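The Long Life of a Soup Ladle

In Gindetti, the ladle shop opens at 7 in the morning, and by then the first customers are often already waiting on the step with something wrapped in newspaper. Usually it is a loose handle. Sometimes it is a bowl worn so thin at the lip that it has started to leak.

The shop belongs to Plarkine, a family firm that has repaired and sold kitchen tools on the same street for three generations. It keeps a ledger of every repair. Last year the total came to 2,398, the highest since the current owners took over. Most of the jobs were ladles, skimmers and spatulas, and most cost less than a sandwich.

That is a hard business to explain on paper. A new ladle from a discount store costs less than the repair in many cases. People bring the old one in anyway. They say it holds the right amount, or that the handle is long enough for the stockpot, or that they don't want to get used to another one.

Cooks in this valley have strong views about handle length. The local bean soup is made in deep pots and stirred for 6 hours, and a short handle means steam on the wrist all afternoon. The older ladles were made for that pot. The ones sold now are mostly sized for a saucepan. 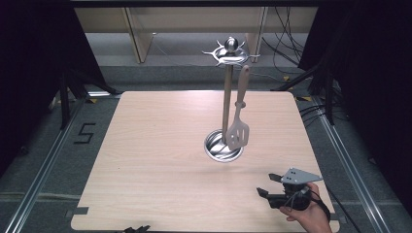
Storage is the other subject that comes up at the counter. For years the standard advice was a drawer, and Plarkine's repair staff blame the drawer for half of what they see. Tools get jammed, the drawer gets pulled hard, and the rivets take the strain. They tell customers to hang things up if they have the room, and to dry the joint where the handle meets the bowl before putting anything away.

Across the river in Flanagan, a smaller workshop called Gusura has gone the other way and makes new tools to the old measurements. It turns out 100 ladles in a good month. Each is made from one piece of steel, with no rivets to work loose, and there is a waiting list that runs into January.

The two businesses get along. Gusura sends its repair inquiries over the bridge, and Plarkine keeps a few of the new ladles behind the counter for customers whose old one can't be saved.

Those sales go slowly. Told that a ladle is finished, most people take it home and use it for something else. One regular scoops chicken feed with hers. Another brought his back in the spring to ask if the hole could be made bigger, so it would work as a strainer. The shop did the job while he waited.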